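From: Irén Farkas
To: Ninelville Parcel Swap list
Subject: Re: [ninelville-swap] What fits in a flat box?

On the list, Csaba Fülöp wrote:

> I have drawn a family with a first grader for the July round and I'm not
> sure what to do with the box. Last time I sent a deep carton and it cost
> me more than everything in it. Irén, you said you had moved to flat boxes.
> What do you put in them, and how do you stop it all sliding around?
> Also, is fruit still allowed? The old Harju rules said no, but I can't
> find the page anymore.
>
> Csaba

Hi Csaba,

Yes, I switched last winter and I haven't gone back. At our post office in Utdale the price jumps once the parcel gets above a certain height, and the deep cartons were always over. My last deep one weighed 3,900 grams and I would guess a good part of that was cardboard and newspaper. With a flat box I have to choose, and the parcels are better for it.

I start with one thing that lies flat and covers most of the bottom. For a school-age child that's a workbook or a coloring book. After that I lay everything I'm thinking of sending on the bed and try it in the lid first. The lid is shallow, so whatever sits well in there will sit well in the box. Things that don't make it go back in the drawer for the next round.

I'm doing one for a first grader now too, a child who is learning to read Chinese, so the workbook was easy to decide on. The small stuff was still undecided when I took this: 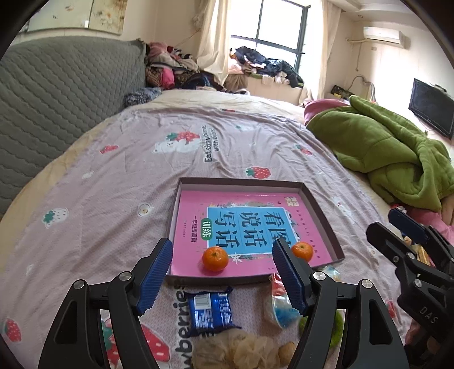
Trying things in the lid: first-grade workbook with two mandarins on top, snacks and a walnut still waiting on the bedspread.

The workbook is 看图说话写话, the one where the child looks at pictures and then talks and writes about them. It is the 一年级提高篇, so first grade but the more advanced part. If your family reads Chinese at home I can recommend the series. If they don't, any thin workbook will do the same job in the box.

On fruit: the Harju page is gone, but I saved the text before they closed the site. It said no fresh fruit in anything going by mail. Our list took over the same rule with one change, which is that you may include fruit if you hand the box over in person. Mine is going across town by hand, so the mandarins are fine. If yours goes by mail, leave them out and use something wrapped. Walnuts I would ask the family about first, on account of allergies. I have a question in to mine and the walnut stays out until they answer.

As for sliding, this is what I do:

Book flat on the bottom, cover up.
Anything round goes in a mesh bag or a sock, never loose. I let two mandarins roll around once and the book had a stain on it.
Snack packets go along the sides, standing on edge if they are thin enough.
Crinkly bags are useful for filling corners. Don't squash them down too hard or they push the lid up.
Soft things go in last, on top, so the lid presses on them.

I close it with two bands of paper tape and shake it by my ear. If I hear the book move I open it again and add a folded sheet of tissue paper at one end.

You asked me off list about cost. Box 118 on our sheet was the first flat one I sent and I paid 265 for postage, compared with more than double for the deep one before it. The flat boxes I use come from Jirari, the stationery place behind the bus station. They sell them in packs of 11 for some reason. I have more than I can use before fall, so if you want a few, tell me and I'll leave them at the library desk with your name on them.

One more thing for everybody, not only Csaba. Please put a slip inside with the child's first name and the round, even when the outside is labeled. Two boxes got mixed up in the spring and we had to work out from the contents which was which. A toddler had been given a book of long division.

I still need the pickup addresses from the people on the north side. Send them to me directly and not to the list.

Irén

--
Ninelville Parcel Swap
To leave the list, write to the list owner with "remove" in the subject line.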